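In praise of the small-town swap shop

I have lived in Flerkcombe for long enough to have seen three bakeries come and go, and I can tell you that the best thing on our high street sells nothing at all. It's the swap shop. You bring in what you've finished with, you take home what you fancy, and no money changes hands at any point. I love it, and I think every town should have one!

Carys Gwynne opened ours one October in what used to be the Dimolance shoe shop, and the old brass sign is still over the door (people from out of town come in asking for laces). She had a year's cheap rent, a kettle and a lot of shelves. By the following summer 3,706 things had gone through the place. Carys writes every one of them down in a red ledger, and I could read that ledger all afternoon. A fish kettle. A christening gown. Half a chess set, and then, eleven pages later, a different half of a chess set.

What I like most is how it changes the way you look at your own cupboards. When the only choices are the bin or the loft, you put things in the loft and feel bad about them for a decade. Give people somewhere pleasant to take a jumper or a paperback and out it comes, often with a story attached. I had a coat I hadn't worn since my sister's wedding. I took it in on a wet morning, and by the end of the week I saw it going past the post office on somebody much taller than me, looking far better than it ever did in my hall.
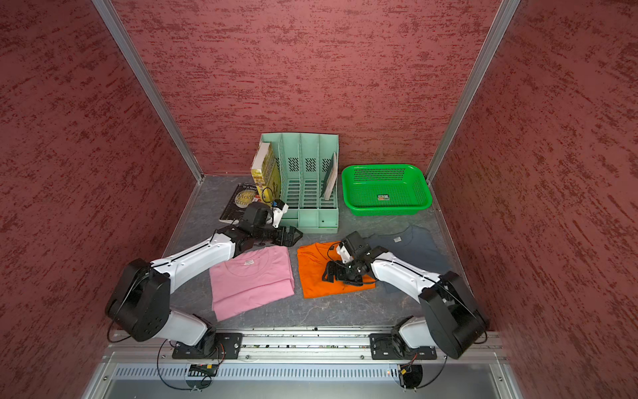
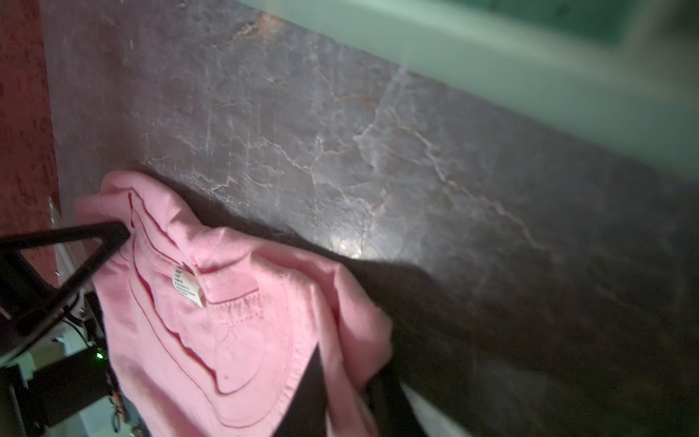 Books in the first picture, a pink cotton T-shirt in the second.

But wouldn't a charity shop do the same job?

I get asked this a lot, and I'm fond of charity shops, so I don't want to set one against the other. They raise money and we'd be poorer without them. Still, they have to think about what will sell. A swap shop can take the odd saucer, the jigsaw with 427 pieces left out of 500, the T-shirt that has gone soft and pale from years of washing, and simply wait for the right person to walk in. The jigsaw went, by the way. A retired signwriter took it and is painting in the gaps.

There's also the matter of who comes. If you have no money that week you can still go home with something new to you, and you stand at the same shelf as everybody else while you choose it. My neighbour Gwenllian Lougher brings her grandchildren every school holiday and lets them pick one thing each. Last time the youngest chose a soup ladle and carried it home like a sword.

People do take more than they bring, and I know that bothers some of my friends. It doesn't bother me in the slightest. Carys went through the ledger once to settle an argument and found 76 households that had only ever taken. Good! Every one of those things was taking up space in a house where it wasn't wanted. The shelves are never bare, so I can't see who has been harmed.

The harder question is rent. The cheap year is over, and a shop that sells nothing has nothing to pay with. I'd like the council to treat it as they treat the library and find it a permanent home. The empty Magalhães building on the corner would suit it beautifully, with those big windows, and Drenau down the valley has already done something similar with its old bank. It would need a new floor and someone patient to look at the wiring.

If you've never been, go in with one thing you're tired of. Mornings are quieter, and the kettle is usually on by ten.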